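Workstation teardown and rebuild at the Langlois Street shop

The big job this fall has been the desktop workstations that came to us from the Handthorpe site when it closed. There are 27 of them, all towers, and they had been stacked in a hallway at Handthorpe for a good while before the truck brought them over to Skerosgate. We started opening them up in October. This item covers what we are doing with them, what we need from members, and how to put your name down for one.

The towers were used for drafting and some video work, and they were good machines when they were bought. They are too old now for the people who had them, but there is plenty of life left for schoolwork, bookkeeping, photo sorting and the kind of light drawing many of our members do at home. They arrived without hard drives. The drives were pulled and destroyed at Handthorpe under the closing agreement, so please don't ask us to look for old files. We don't have them and never did.

The first step with each tower is a paper tag. The tag gets a number, the service code off the case, and whatever is written on the outside in marker or on tape. Then the case is taken to the back door and blown out with the compressor before it goes anywhere near the benches. The dust in the first few was bad enough that we stopped doing this step indoors. If you come in to help, bring a mask and wear something you don't mind getting dirty. We have safety glasses in the gray cabinet by the sink.

Next the case goes on its side on a mat and the side panel comes off. Screws go in the muffin tin, one cup for the case, one for the cooler, one for cards, and so on. Please put the muffin tin on the shelf above the bench and keep it off the corner by the aisle. We have already lost one full set of cooler screws to an elbow. The replacements had to come by mail and held up a tower for a week.

Graphics cards come out first and get tested on their own in the bench machine. Any card with a fan that grinds goes in the red bin. Fans can often be swapped, and we have a box of them from earlier jobs, but that is rainy-day work and will wait until the towers are finished. Power supplies are tested with the plug-in tester and then under load. If a supply fails, do not open it. Put tape across the socket where the cord goes in and set it under the table by the door for the recycler.

Coolers have been the slowest part. The old thermal paste has dried hard on most of them, and a cooler that is pulled straight up can bring the processor along with it. Run the tower for 20 minutes first if it will power on, shut it down, unplug it, and then turn the cooler gently back and forth until it lets go. If the tower won't power on, use the hair dryer on the low setting. Clean both faces with alcohol and the lint-free wipes. Paper towels leave fuzz, and we have found it under coolers that were supposed to be done.

Memory is being sorted by size and speed into the egg cartons on the middle shelf. We did not expect so much mixing. Several towers had sticks from different makers side by side, and a couple had sticks that did not match in speed. Each finished machine will go out with a matched set. There should be enough to go around if the remaining towers are like the ones already opened. Anything left over will be kept for repairs and will not be sold separately.

For storage we are buying new solid state drives. The group order is in, and the price will be passed along with no markup. Members who already have a drive at home can bring it in and we will fit it, but it will be wiped. Copy off anything you want to keep before you hand it to us. We will install a free operating system with a web browser and an office package. If you want something else on it and have your own license, bring the paperwork with you when you pick up.

We have the extra workbench on hire from Urent until the end of the job, along with the rolling rack. Both have to go back clean. Please don't cut, drill or solder on that bench. The soldering station stays on the old table under the window where it has always been.

Names for a finished tower can be put on the sheet at the front desk or sent in with your dues slip. It is one per household for the first round. We will go down the list in order, and if your name comes up and you are away, you'll keep your place for 2 weeks before we move to the next one. There is a handling fee to cover paste, wipes, batteries and the drive. Monitors and keyboards are not part of this. We do have a pile of used keyboards by the coat rack that are free to take.

Bench hours for this job are the usual evening hours, with the lights off at nine. We can fit 4 people at the benches at one time without getting in each other's way. If the benches are full there is always tagging, wiping down side panels or sorting cables, and those can be done sitting at the front table.

Board inspection is the step where we most need careful hands, and it is best done in good light with nothing else going on. Once the cooler and processor are out and the memory is pulled, go over the whole board before putting anything back. The green Dell boards in this batch have the memory slots in two banks, one on each side of the processor socket, so check the latches at the ends of both. With the load plate swung open and lying flat like this one, the socket is wide open, and a dropped screw or the corner of a sleeve can ruin the board. Don't touch the contact area, don't wipe it, and don't blow on it. Look at it with the magnifier from a few angles and write what you see on the tag. Then look along the capacitors beside the socket for any that are swollen or leaking at the top, check that the network and USB ports at the back are clear and not bent, and change the coin battery whether it seems to need it or not. When the tag is filled in, the tower goes on the left side of the rack for its processor, fresh paste and cooler.

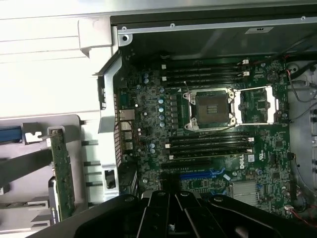
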